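Call for Participants: Dilemon Home Tasting Panel
Posted 6/24/25
Location: Ackroyd and nearby, within reach of our courier
Commitment: 14 days, mostly at home, mostly sitting down

Clorthorpe has been making cordials, squashes and one regrettable celery tonic for long enough to know that people are polite at tasting booths. Hand someone a free paper cup in a mall and they will say it's lovely, then look for a garbage can. We have drawers full of this sort of feedback. It's very nice to read and no use to anybody trying to fix a recipe.

So before Dilemon goes into stores in December, we'd like it tried at home by people who are under no pressure to smile at us. Dilemon is a lemon concentrate with dill in it. Yes, dill. You can take it cold with soda water or hot from the kettle, and our own staff are split on which is better, with some bad feeling on the second floor. We're looking for 900 adults to settle it.

The field work is being run by Dulteck, who will send the boxes, collect the diaries and keep your answers away from the people who invented the drink until the end. The people who invented the drink asked for a daily update. They were told no.

What you'll get

A parcel by courier with two bottles of concentrate, 500 mL each, marked with a letter and nothing else. They are different recipes. Please don't ask the courier which is which, as he doesn't know and has started to find it tiresome.

A printed diary with a page for each day, a measuring cap and a pencil. We used to send pens. They leaked onto the diaries in cold weather and we lost most of a ginger beer trial to blue smudges.

A grocery gift card once your diary is back, for the same amount whether you liked the drink or not. We mention it because last time a number of people wrote very warmly in the final two days.

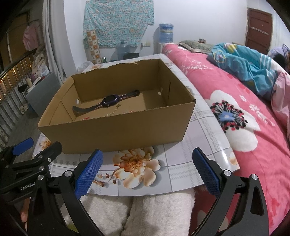 What you'll do

Make one drink a day from whichever bottle your diary tells you to use. Cold days and hot days are mixed through the schedule and you don't get to swap them, even in a heat wave. We know how that sounds in July. A fair share of the country will drink something hot at the cottage in a sweater at the first hint of a breeze, and we would like to hear from those people in particular.

Write down what you thought within the hour. Full sentences are welcome but not required. "Like a pickle that went to a good school" came back from the staff trial and told us more than a whole page of sevens out of ten. Swearing is fine. Dulteck's typists have seen everything and will replace it with asterisks.

Measure with the cap. Please don't do it by eye, by glug, or by the method your grandfather used for rye.

Drink it plain on at least the first hot day and the first cold day. After that you may add honey, ice, ginger or gin, as long as you write it in the diary. If you add gin every day we'll still take the diary, but it goes in a separate pile.

Come to one group session in Ackroyd if you're invited. Not everyone will be. It takes an evening, parking is free, and there will be sandwiches. The sandwiches don't contain dill. Feelings ran high on this point at the pilot.

Who we're after

Adults of 19 and over who can receive a parcel and own a kettle, or a pot that does the same job. You don't need a trained palate. If you have one, you're welcome, but please don't spit.

People who drink tea all day. People who only drink pop. People who think hot lemon is strictly for colds and would be embarrassed to be caught with it in good health. We have plenty of applicants already from the wellness crowd and would be glad of a few who had a doughnut for breakfast.

People who don't care for dill are encouraged to apply. We can't promise to change your mind, and the diary has no space for us to argue back.

Two people from one household may both take part, with a bottle set each and a diary each. Please fill them in separately. We can tell when a couple has been conferring because the handwriting gets smaller.

Who should sit this one out

Anyone with an allergy to citrus, dill, celery seed or anything else in the carrot family. Anyone who has been told to avoid acidic drinks. Anyone who works for Clorthorpe or Dulteck, or for a company that makes cordial and is suddenly curious about ours. If you're pregnant or on medication and not sure, ask your pharmacist first and show them the ingredient sheet, which we'll email on request.
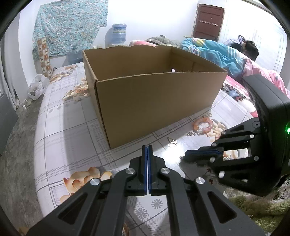

Storage is simple, though it produced more questions in the pilot than the drink did. Unopened bottles can live anywhere cool and out of the sun. Opened bottles go in the fridge, upright, with the lid on properly. The diary, cap and pencil should stay together somewhere you'll see them, and a plain cardboard box with the top flaps taken off, like the one sitting on the seashell sheet, does the job without any help from a home organization store. Keep it off the bed once there are open bottles involved. The concentrate is yellow, it's sticky, and it has opinions about white cotton.

If a bottle arrives broken, call the Dulteck line printed on the back of the diary. Don't try to rescue what's left with a sieve. Someone did, and wrote to ask whether that day's score should count. It shouldn't.

If you miss a day, leave the page blank and carry on with the next one. Please don't drink two the following day to catch up, or fill in the page from memory, or from imagination. Blank pages are no trouble to us. We would much sooner have a blank than a page where someone who was clearly out of town gives the aroma a six.

A word about secrecy

You'll be asked to sign a short form saying you won't post about the recipes before the launch. It's one page long and written in normal words. You can tell your family, as they'll smell it. You may not sell your leftovers online, and we can't believe that needed its own clause either.

How to apply

Fill in the form on the Clorthorpe website under "Panels". It asks for your name, address, what you drink on an ordinary day and which of the allergies above apply to you. There's a box at the bottom headed "Anything else?" which you may leave empty. Previous applicants have used it for poems, a complaint about our old bottle caps (fair) and a request to bring back the celery tonic (we're looking into this person).

Apply once only. We read the forms in the order they come in and try for a mix of ages, households and kettle habits, so being first won't guarantee you a spot and being slow won't always lose you one. If you're chosen, Dulteck will email with a delivery window and the form to sign. If you aren't, we'll write and say so, and keep your details for the next panel only if you've ticked the box.

Access and language

Diaries come in English or French, and in large print if you ask. If writing is difficult, you can phone your notes in to a voicemail line and talk for as long as you like, up to the beep. The Ackroyd session room is on the ground floor with a ramp and an accessible washroom.

Questions go to the panel desk through the contact page. Replies normally take two working days, longer if the question is whether you can have it with vodka instead of gin. You can. Write it in the diary.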